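Pizarra blanca móvil

Última actualización: 04/01/2023
Por Thibault Guérin

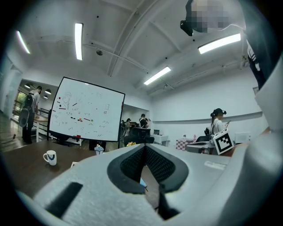

Volumen 3, página 75

La pizarra blanca móvil es una superficie de escritura lisa, de color claro, montada sobre un soporte independiente que permite cambiarla de sitio sin fijarla a la pared. Se escribe en ella con rotuladores de tinta borrable y se limpia en seco. Es habitual en aulas, talleres, salas de reuniones, laboratorios y oficinas compartidas, donde sirve para tomar notas colectivas, dibujar esquemas y dejar a la vista el estado de un trabajo en curso. También recibe los nombres de pizarra con ruedas, pizarrón blanco (en varios países de América), tablero acrílico y, si la superficie gira sobre su eje, pizarra volteable.

Partes

El conjunto consta de tablero, marco y soporte. El tablero tiene una capa exterior de escritura, un núcleo rígido y, en los modelos de mejor calidad, una lámina trasera que evita el alabeo. El marco protege los cantos y suele ser de aluminio anodizado o de acero pintado; los acabados más corrientes son el gris y el negro. El soporte se compone de dos montantes laterales, un travesaño inferior y dos pies, a menudo provistos de ruedas. Algunos soportes prescinden de las ruedas y se mueven en vilo entre dos personas.

La bandeja para rotuladores se coloca bajo el borde inferior. En los tableros volteables va sujeta al soporte, de modo que no se vuelque al girar la superficie. Un par de pomos laterales fija la inclinación. Muchos usuarios prefieren dejar el tablero ligeramente inclinado, posición en la que se escribe con menos cansancio de la muñeca y se desvían en parte los reflejos de las lámparas del techo.

Superficies de escritura

La melamina es la superficie más barata. Es porosa a escala microscópica y con el uso retiene pigmento, lo que produce las sombras grises conocidas como fantasmas. El acero lacado admite imanes y se borra mejor durante los primeros años. El acero vitrificado, obtenido por cocción de un esmalte sobre la chapa, es el más duradero y resiste disolventes y arañazos leves. El vidrio templado se emplea sobre todo en pizarras de pared, y rara vez en las móviles debido a su peso.

En los catálogos antiguos de la casa Brindlow, la gama móvil se ofrecía en melamina y en acero lacado; el modelo Roltovell, destinado a escuelas técnicas, añadió después un tablero vitrificado con giro completo. La altura libre bajo el tablero de ese modelo era de 700 milímetros, medida que permitía arrimarlo por detrás a una mesa de trabajo sin tapar la zona baja de escritura.

Usos

En la enseñanza, la pizarra móvil complementa a la fija. Se acerca a un grupo pequeño, se usa como separación provisional entre dos zonas de una misma sala o se reserva para una explicación que debe conservarse durante varias clases. En talleres y laboratorios cumple una función distinta, la de cuaderno común. Las anotaciones se acumulan sin un orden previo: cifras sueltas, símbolos, bocetos pequeños, guiones de color para marcar lo pendiente, flechas que unen una parte con otra. Quien no ha asistido a la conversación rara vez puede reconstruirla leyendo el tablero.

El color tiene en estos casos un valor práctico. El negro o el azul se reservan para el texto, y el rojo para correcciones y avisos. Los puntos de color, dibujados o adhesivos, sirven para votar entre opciones o señalar el avance de una fila de tareas; la combinación de verde, naranja y rojo se lee por analogía con el semáforo. El método Chettiar, difundido en cursos de organización de talleres, propone un único punto por tarea y prohíbe cambiarlo de color fuera de la reunión semanal.

Colocación e iluminación

Una pizarra blanca brillante refleja las fuentes de luz situadas frente a ella. En salas con tubos fluorescentes en el techo, el reflejo aparece como una franja clara que borra a la vista parte de lo escrito. Se reduce girando el soporte unos grados, inclinando el tablero hacia delante o eligiendo una superficie mate, que a cambio cuesta más de borrar. No conviene situar la pizarra ante una ventana.

Cuando se coloca detrás de una mesa, debe quedar un paso suficiente para escribir de pie. Las patas no han de invadir las zonas de circulación, y las ruedas deben estar frenadas. Tampoco debe ocultar extintores, salidas ni cuadros eléctricos.

Limpieza y conservación

El borrado en seco basta para el uso diario si se hace pronto. La tinta que permanece semanas en el tablero se adhiere y exige un limpiador específico o alcohol isopropílico aplicado con un paño suave. Repasar el trazo viejo con un rotulador nuevo y borrar enseguida da buen resultado, ya que el disolvente de la tinta fresca ablanda la seca. Los estropajos y los polvos abrasivos estropean de forma permanente la laca y la melamina.

Los fieltros del borrador se cambian o se lavan cuando dejan velo. Los rotuladores se guardan tapados y en horizontal. En el soporte, los tornillos de los pomos se aflojan con el movimiento y requieren un apriete periódico. La ficha de mantenimiento Zurkelau, número 23, recomienda hacerlo en enero, junto con la revisión de las ruedas.

Véase también: borrador, caballete de conferencias, encerado, rotulador, tablón de anuncios.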